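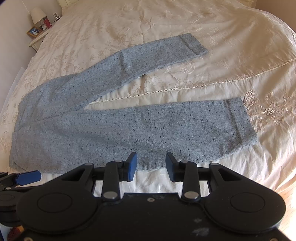 Selillow, Wed 28 June

# Musty smell in one bedroom closet, no visible mold. Where do I even start?

I've lived in this house for two years and this is the first summer the back bedroom has smelled off. It's a single-story place on a crawl space, and the bedroom is on the north corner where the ground slopes toward the house a little. The smell is strongest inside the closet, which shares its back wall with the hall bathroom. When I open the door after a couple of days away it's like opening an old suitcase.

I've been over every inch of that closet with a flashlight. No spots, no fuzz, no stains, no bubbling paint. I pulled everything out and sniffed it all (my husband thinks I've lost it) and most of the clothes are fine, but a wool coat and two pairs of dress pants have picked up the smell. The shoes are fine. The carpet in there feels dry. The baseboard on the bathroom side feels dry too, although it's maybe a touch softer than the others when I press a thumbnail into it? I could be imagining that.

Things I've tried already:

- baking soda in open bowls, did nothing
- one of those hanging moisture bags, which filled up in under a month
- washing the walls with vinegar and water, which made it smell like a salad for a day and then went back to normal
- leaving the closet door open, which helps some

I bought a cheap humidity meter, and in the bedroom it mostly reads in the fifties. In the closet it's sitting in the high sixties. The bathroom on the other side has an exhaust fan that's loud as a lawn mower, so I assumed it was working.

I did call one company, and the guy on the phone quoted me $2000 for "full treatment" without seeing the house. He wanted to come fog the room on Friday. I said I'd think about it. I don't want to be cheap about something that could make us sick, but I also don't want to pay for a fogger and have it smell again by fall.

So my questions are: can you have a mold problem you can't see? Should I be testing the air? Is there an order I should be doing things in? And is there any saving the coat?

Thanks in advance. I read a bunch of the older threads and half of them say tear out the drywall today and the other half say open a window, so I'm kind of stuck in the middle.

*Edited to add: the house was re-piped in January, before any of this started. The plumber cut an access hole on the bathroom side and patched it. I only thought of that after I posted.*

---

## Answer 1 (marked helpful by the person asking)

Your edit is the most interesting thing in your whole post! I'd start right there.

Yes, you can have mold you can't see. The back of drywall is paper, and if it gets damp and stays damp, stuff grows on it and you smell it long before anything comes through on the painted side. I went through this with a laundry room wall. The painted side was spotless and the back of it was a mess from the floor up to my knee.

You have a wall that was opened up for plumbing in January, a closet that shares that wall, humidity a good bit higher than the room it's attached to, and a baseboard that might be going soft. I can't tell you from here that it's a slow leak, but I'd want to rule that out before spending a dime on anything else.

This is the order I'd go in.

**Check the water meter.** Turn off everything that uses water, including the ice maker and the softener if you've got one. Write down the reading. Go out for dinner, come home, read it again. If it moved, you've got a leak somewhere on the supply side. If it didn't, that only tells you about the supply side. A drain leak, or a shower valve that drips inside the wall only when the shower's on, won't show up on the meter.

**Get a pin-type moisture meter.** Mine's a Flikow, and I bought it used. The humidity gadget you have reads the air, and you want something that reads the wall. Take a few readings on a wall that you know is fine (an interior wall in the living room, say) so you know what normal is for your house. Then do the closet wall low down, every foot or so, and the baseboard. Don't get hung up on the exact number, you're looking for a place where it jumps. Stay away from nails and metal corner bead because those will throw it off. And run the shower for a good while, then do the whole row again. That second pass is what found mine.

**If it jumps, look inside.** Pull the baseboard off first. It's the least destructive thing you can do and you'll learn a lot. Score the caulk line with a utility knife so you don't rip the paint, and pry slowly. If the back of the board is dark or the bottom edge of the drywall crumbles, then you cut a small square low down behind where the baseboard sits. A little hole there is easy to hide later. Wear a real respirator mask, tape some plastic over the closet door, and shut off the AC while you're cutting so you're not pulling dust through the house.

If what you find is small, like a patch you could cover with a bath towel, a lot of people handle that themselves. Fix the water, cut out the bad drywall past the edge of the damage, scrub the studs with detergent, let it all dry properly, close it up. If you open it and it keeps going and going, stop, tape it up and get somebody in. Same if anyone in the house has asthma or is having trouble with their immune system. In that case I wouldn't open it myself at all.

**About the fogging.** Please don't, at least not yet. Fogging a room doesn't dry a wall. Anybody who quotes a price without seeing the house is selling you the product and not looking for the problem. A decent company comes out, asks you where the water's coming from and pokes around with a meter before they talk money. Get it in writing, and ask if the price includes finding the source.

I'd skip air testing for now too. There are spores in everybody's air, you'll get a report full of Latin, and you'll still have to find the wet spot. It makes more sense if you need paperwork for a landlord or a home sale.

Oh, and call the plumber back! If it does turn out to be their joint, you want that conversation before you've torn everything out. Take photos of every step with something in them for scale.

### Replies to this answer

**Original poster:** Thank you, this is so much clearer than anything I'd found. I did the meter test last night while we were at my sister's and it didn't budge. Ordering the pin thing today. No asthma here.

**Answerer:** Good, then it's down to the drain, the shower valve, the crawl space, or plain old damp air. Do the shower test when the meter comes. Also check the caulk around the tub on the bathroom side, especially the corner nearest the closet. Mine looked perfect from standing height and had a gap I could've slid a dime into once I got down on my knees.

---

## Answer 2

*from Sang Ngô*

Everything above is good advice and I'd do it, but I want to put in a word for the crawl space, because you mentioned that the ground slopes toward that corner and then kind of moved on.

We have a crawl space too and our smell came up from underneath. I spent most of a spring blaming the bathroom. When I finally put on the ugly coveralls and went under, the plastic sheeting on the dirt had been shoved aside in one corner (by whoever did the cable, I'm guessing) and the dirt was soaked. The insulation above it was hanging down like wet laundry. A closet is the worst room for it as well, because the door's shut, there's no vent in there, and the floor has gaps around the edge where the carpet tack strip is. Damp air just comes on up and sits.

So go look, or get someone to look. You want to know:

- is there plastic down, and does it reach all the way to the walls
- is there standing water or mud on the north side
- are the floor joists under the bathroom dark, fuzzy or soft
- is there any water at all on the pipes or dangling off the drain under that tub (get somebody to run the shower while you're down there, and bring your phone so you can yell at each other)

The last one takes care of your drain question too and you don't have to cut anything.

Outside, check your downspouts on that corner. Ours dumped right at the foundation. I put on extensions and regraded a strip with a wheelbarrow and a lot of complaining, and I spent $147 on the whole job including the dirt. New plastic underneath was another $98. The smell took a few weeks to fade, so don't panic if you fix something and it's still there on day three.

On the exhaust fan, loud doesn't mean working. Hold a square of toilet paper up to it. If it sticks, you're moving at least some air. If it flutters down, either the duct is crushed or fallen off or the little flap outside is stuck shut. Mine was blowing straight into the attic, where it had been growing a whole separate problem for me to enjoy. Run it for a good half hour after showers either way.

And a dehumidifier in the bedroom with the closet door propped open is worth it while you're figuring out the rest. I've got a Pladano, it's fine, it's nothing special, they all do the same thing. Get one you can hook a hose to or you'll be emptying a bucket every morning. Shoot for under 50 on your meter. Just do your wall readings *before* you start running it or you'll dry the evidence!

For the coat: take it outside on a dry, breezy day and brush it hard, including under the collar and inside the pockets. Hang it in the shade for the afternoon. If it still smells, take it to the cleaner and tell them it's mustiness, since they may treat it differently. The pants, same thing, or check the tag and wash them if it lets you. Don't put any of it back in that closet until the number comes down. I did that and had to pay for the same sweater twice.

### Replies to this answer

**Original poster:** Toilet paper fell straight down. Ugh. Going to look at the flap outside this weekend.

**Sang Ngô:** Well, there's one thing anyway. Lint, or a bird nest. Mine had both at different times.

---

## Answer 3

we had this and painted over it with the Phan stain blocking primer, two coats, smell was gone the next day. cheap and you can do it in an afternoon

### Replies to this answer

**Sang Ngô:** How long ago was that? If the wall's damp, primer just peels off later, and she hasn't got anything on the painted side to cover up.

**Answerer:** like 3 weeks. so far so good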